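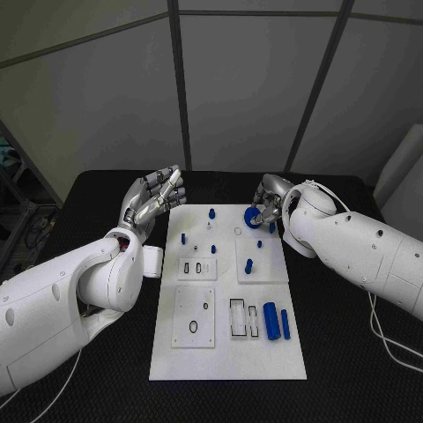
My sister called on Saturday to ask when she can finally buy something that folds the fitted sheets, and I gave her my usual answer, which runs a bit long and mostly comes down to "not this year, dear." But I have been softening!

Back in July I got to spend a morning at Hurkotton, where Hugo Joly and his crew are trying to teach a pair of arms to do bench work. Pegs, rings, plates with slots in them, the sort of thing I did for a whole summer at Rilstead when I was nineteen (and was not very good at, if my foreman's language was anything to go by). You pick up a ring, you find the right place for it, you set it down without knocking over its neighbors. A person gets the hang of it before the first coffee break. For a machine with fingers it is still a real piece of work, and Hugo told me they were on try 113 of one little job when I walked in.

I asked him about dishes and laundry, naturally. He laughed and said a blue peg stays the same shape when you grab it, and a wet sock does not. Fair enough. He thinks the shop floor gets there first, and I agree with him, though I'd still like to see one of these hands go 8 hours next to the ladies I used to work with.

So no sheet folder for my sister yet. I did promise her I'd go back to Hurkotton in the spring and ask again, and she has already written me a list of chores to read to Hugo, starting with the gutters.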